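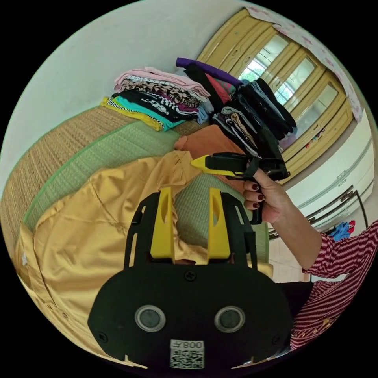
Sorting the clothes pile, one piece at a time.

Home | News | What's On | Swap Shelf | Past Issues | Contact

The October clothes swap, and a few words on mending

Well, the evenings are drawing in and the sweaters are coming out of their boxes, so it must be time for the clothes swap again! We'll be in the long room at Kirneo on Thursday, with doors open at 6:30 in the evening, and as always you are welcome whether you come with three shopping bags or with nothing at all but a free hour and a bit of curiosity.

For those who are new to Evville (and we have had a good many new faces since the summer, which makes me very happy), the swap works like this. You bring clean clothes you no longer wear, you hand them over at the door, and you take home whatever you like the look of. We don't use tokens anymore. We tried them for two seasons and people spent the whole evening worrying about whether a winter coat was worth four T-shirts, and poor Gemma Bunting ended up with a pocketful of buttons that were supposed to be currency. So now you just take what you'll wear, and it seems to come out even enough.

The spring swap was our biggest so far. We took in around 600 pieces and 181 of them were children's things, which went almost before they were on the tables. If you have outgrown school clothes in the house, please do bring them, especially the bigger sizes, ten and up. We never have enough of those. We are also short on men's pants, and we have been short on men's pants for as long as I have been writing this newsletter. I don't know what the men of Evville do with their old pants but I would love to see a few of them on Thursday.

What we can't take: underwear, socks that have been worn, pillows, and anything with a smell of gasoline on it. Shoes are fine if they have some walking left in them. Please tie the laces together.
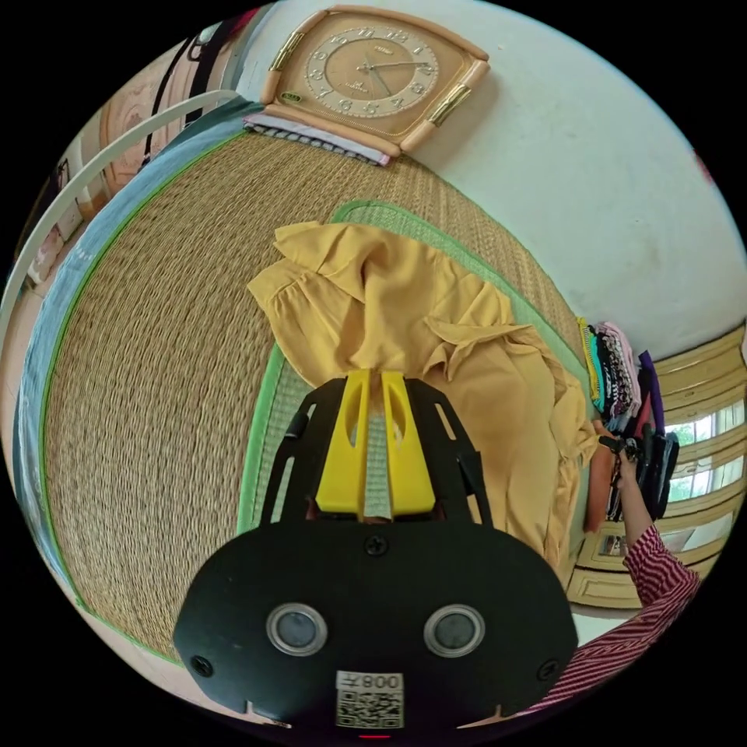 The mending table

Eimear Ó Dubhghaill is back with her sewing box, and she has asked me to say that she would like people to bring things they have given up on. A hem that has come down, a pocket with a hole, a zipper that sticks halfway. She won't do it for you, but she will sit beside you while you do it, and she is very patient (I say this as someone who sewed a cuff shut last year and had to be cut out of it).

I learned to mend from my aunt, who kept all her thread in a cookie tin and would not throw out a blouse until it had been a blouse, then an apron, then a dust cloth. As a girl I thought this was just plain stingy. Now I find I have a tin of my own, and a dust cloth that used to be my favorite nightgown, and I think of her every time I do the shelves. There is a lot of comfort in keeping a thing going. It's slow work, too, and I have come to like that part of it best — an hour with a needle and the radio on and the phone in another room.

Eimear's advice for beginners is to start with buttons. Use doubled thread, slip a matchstick under the button while you sew so it doesn't end up too tight, and wind the thread a few times underneath before you knot it. She also says to check the buttons on anything you bring home from the swap, before the first wash and not after.

Kundell, the fabric store on the corner, has kindly given us 29 spools of thread in mixed colors, and the people at Ó Flaithearta are sending over two trays of tea bread again. If you remember the spring tea bread you will know to get there early.

Odds and ends

Whatever is left at the end of the evening gets bagged up and kept for the winter swap. We could use a few strong arms from 8:30 on, and also the loan of a rolling clothes rack, as one of ours has lost a wheel and leans on people.

The mirror is being moved nearer to the window, as so many of you asked. There will be a curtain this time.

And if you lost a gray wool glove in the spring, left hand, with a leather button at the wrist, I have it here in my desk drawer and would be glad to get it back to you before the cold weather.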